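How to Request Police Records From Your City

Getting your hands on a public record is easier than most people think, and I love helping first-timers do it! I've filed requests with the Guncombe police department for years, mostly for incident reports and complaint logs, and the steps are much the same each time.

Start by writing down exactly what you want. "Everything on the Beltley Road arrests" will sit in a pile. "Incident reports for arrests on Beltley Road in September" gives the clerk something to search for. Add a case number if you have one, and say you'd like digital copies — paper gets expensive fast.

Next, find the records officer. In Guncombe that's Munther Hattar's desk on the second floor, open until 3 p.m. Email works too, but keep a copy of what you send and the reply that comes back. 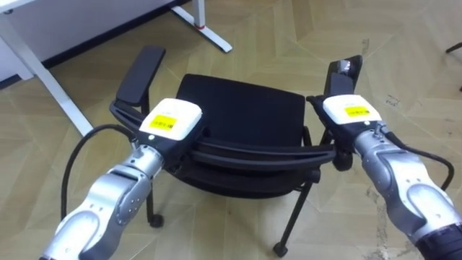 Ask for a fee estimate before they start copying. My first bill was 65 dollars, and two-thirds of it was pages I didn't need. You can narrow the request at this point without starting over.

If you hear nothing after seven days, call. Be friendly, give your request number and ask what stage it's at. Colton Cormier got his whole file this way after one short phone call!

Sometimes pages come back with black bars over names. Ask in writing which exemption was used for each one, and check the deadline for an appeal, which should be in the letter.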